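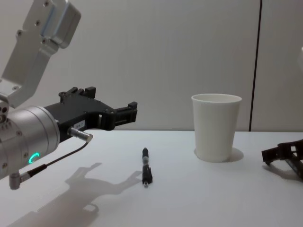 Arm and two-finger gripper over a white tabletop.

Week 3: Legends of discovery, and why to distrust them

Every science seems to own a story in which somebody looks at an ordinary thing and sees a law. The bath, the kettle, the swinging lamp. Students arrive knowing these stories and not much about the years of dull work on either side of them. Ask of each one: who wrote it down, and how long afterward?

The Lollmont pendulum story is our test case. It first appears in a pamphlet of 1,799 words, printed long after the event, and the Gasteck reader repeats it without a source. I have looked for an earlier version and found none – which proves little, but should slow you down.

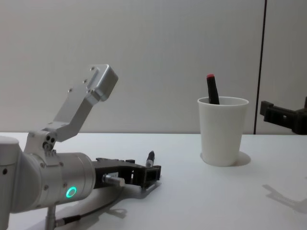 Pendulums are supposed to be simple, and the textbook version is. A weight, a string, no friction, small swings. Real joints have screws and housings, like the silver cylinder with its green ring light, and no equation on this sheet includes a screw. So when the pamphlet claims 353 swings timed by pulse with perfect agreement, be suspicious. Pulses wander.

For Tuesday: read Joubert, chapter 3, and mark every sentence that gives no evidence. Bring the list.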